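In Defense of Washing Up by Hand

I gave up my dishwasher in February and I keep getting asked when the new one is coming. It isn't! I don't want one, and I'd like to make my case before my family buys me one out of pity.

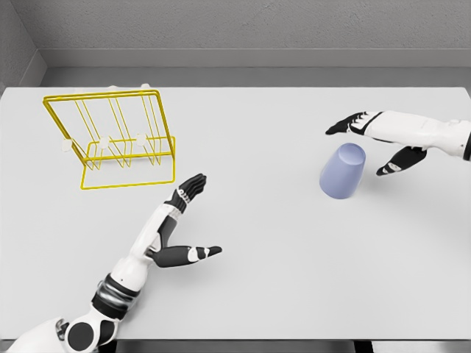 The old machine died with a full load in it, on a Sunday, naturally. The repair place over in Grudton wanted 170 dollars just to come out and look, and I thought, well, I can wash a few plates while I make up my mind. Then a week went by and I still hadn't called them back. By the second week I'd started storing the big pots in there (they're still in there, it makes a very good cupboard).

I know the argument against me. A full dishwasher uses less water than a person who leaves the faucet running, and I believe that. But I don't leave the faucet running. I fill one bowl with soapy water and another with clean, same as my grandmother did, and I do the glasses first and the greasy pans last. And let's be fair about how people really use those machines. I used to rinse everything before it went in, then run the thing half full because we were out of forks.

What I like best is the twenty minutes after supper. My phone is in the other room because my hands are wet. My teenager, who will not sit down and talk to me for love or money, will stand next to me with a towel and tell me all about who isn't speaking to who at school. I don't think that's a coincidence – you're both looking at the plates, so it's easier to say things. I've heard more about her life since February than in the year before it.

There are bad nights, sure. Lasagna is a bad night. When we had 3 cousins and their kids staying in the summer I would have sold the car for a dishwasher, and I said so, loudly. And if you have a bad back or a new baby or you work double shifts, please don't let me or anybody else make you feel guilty about pushing a button.

But I do think we've gotten into the habit of treating every small chore as a problem to be bought out of. Somebody sells you the machine, then the special tablets, then the stuff that cleans the machine. I've got a bottle of soap and a drying rack, and the rack was the big splurge. I let the plates drain overnight and put them away while the coffee is brewing.

Anyway, my sister has been sending me sale ads again. The answer is still no, and besides, I'd have to find somewhere else for the pots.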